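Home | News | Features | Opinion | Archive | Contact

An afternoon with the stitching robot, and the person paid to doubt it

October. By our staff writer

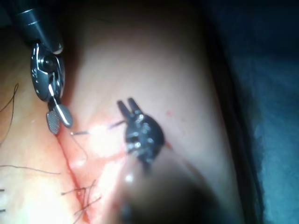 Birkeck opened its training building in Irnley to visitors last month, and the queue for the surgical robot was longer than the queue for coffee. I went in with low hopes. I have been to a lot of these days, and I know how they go: dim lights, a large screen, a voice telling you the future has arrived. The big screen was there, all right, and on it a thin curved needle lay near a straight incision, partly buried in the tissue, with a set of metal jaws at one side and a second instrument resting close by. People leaned in. A man behind me whispered that it was doing it all by itself.

It wasn't. A surgeon sat at a console across the room with her head down and her hands in the controls, and every move the instruments made was hers. That is how the Troseo system works, and the company says so in its leaflet, in smaller type than I would have chosen.

After the first session I sat down with the hospital engineer who had spent 19 weeks testing the system before Birkeck agreed to host the day. She asked me to leave her name out, and then talked for most of an hour.

"I like the machine," she said. "I want that written down first, because the rest is going to sound like I don't."

Her complaint is with the word robot. "People hear it and picture something that makes decisions. This doesn't decide anything. It copies a hand, and it makes the movement smaller and takes some of the shake out. That's useful. It's also a very expensive pair of tweezers."

I asked whether the needle work on show was a fair test. She thought about that for a while.

"It's a fair test of whether you can place a stitch," she said. "A straight cut with good light on it, and a surgeon who has practiced. I'd be worried if it went badly. What I'd like to see is a bad afternoon. Bleeding, a tired team, somebody who's used it 5 times instead of 700. Nobody puts that on an open day, and I understand why."

The company's presenter had made a lot of the jaws, which bend at a small wrist joint. The engineer agreed that the wrist is the clever part. Holding a curved needle at the right angle with a straight instrument is hard, she said, and a joint near the tip gives the surgeon more ways to come at it. What the surgeon at this console doesn't get is much sense of touch.

"You watch the thread and you watch the tissue, and you judge the pull by eye," she said. "The good ones learn it. But learning it takes time, and time is the thing the brochure leaves out."

Then there is the matter of the next version. Troseo has a project called Mösli, which is meant to tie a simple knot with no one at the controls. It was mentioned twice in the talk and wasn't shown. When I asked the presenter how often it succeeds, he said the results were encouraging. I asked what number that was, and he said it was early.

The engineer laughed when I told her. "I've asked the same thing," she said. "I got the same answer. I'm not saying they're hiding anything — I'm saying I don't plan an operating room around an adjective."

Would she have an operation done with the current system? "Yes, with the right surgeon. I'd ask the surgeon how many they'd done. I wouldn't ask the machine anything."

She went back for the last session at 6, and I followed her in. The audience was smaller by then. A visitor near the front asked what happens if the power fails, and got a clear, dull, sensible answer about backup supply and taking the instruments out by hand. It was the best exchange of the day, and it took less than a minute.

On the way out I was handed a tote bag and a card asking me to rate my confidence in robotic surgery from one to five. There was no box for "depends," so I wrote it in the margin.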